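3.2 Method

Textile dust was collected from two rooms of the Kesham student residence between 19th January and the end of February. Soft furnishings were vacuumed through a pre-weighed filter, and each filter was sealed, left to settle for 24 hours and weighed again. Throws and cushions were treated as separate items from the sofa beneath them.
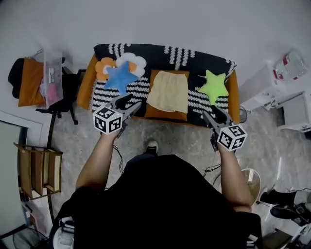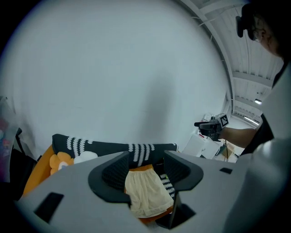
Filters were handled with tweezers only. Weighing was done by Genji Miyazaki and checked by Beatriz Antunes on the same balance.

3.3 Results

Mean dust mass was 551 mg for throws and 83 mg for cushions. One filter from room 2 tore on removal and was left out. Values above 500 mg were weighed a second time, as the balance drifts near the top of its range. Raw weights are in Appendix B.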